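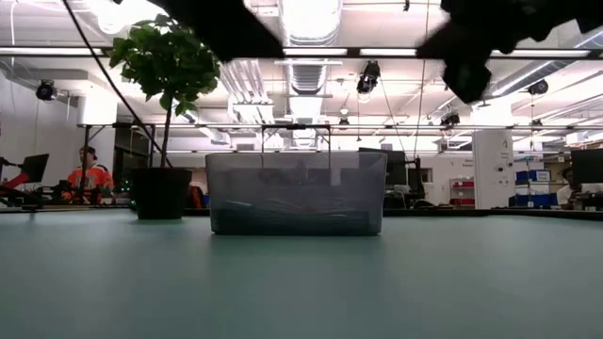

What does one row in this dataset stand for? One finished read of one book by one reader, so a book read twice gets two rows.

Docs / Datasets / Reading / Ilgate Reading Log

Overview Files Fields Changes License

# Ilgate Reading Log

Reading challenge entries from the Ilgate book blog group. Current release: Jun 14, 2024.

## Contents

- `reads.csv` – 3,000 rows, one per finished read
- `books.csv` – 400 titles, keyed by `book_id`
- `goals.csv` – targets set by readers; the default is 20 books

## Fields in reads.csv

- `reader_id`: random string, stable across releases
- `book_id`: joins to `books.csv`
- `finished`: month and year only
- `reviewed`: 0 or 1
- `format`: print, ebook or audio

## Known problems

Short story collections are logged unevenly. Some readers entered each story, and those rows were merged with the Keken script. Three readers never set a goal – their `target` is blank, so don't read it as zero.

Reads finished in October fall outside the challenge but are kept, with `late` set to 1.

## Loading

Use Ciro or any CSV reader. Files are UTF-8, comma separated.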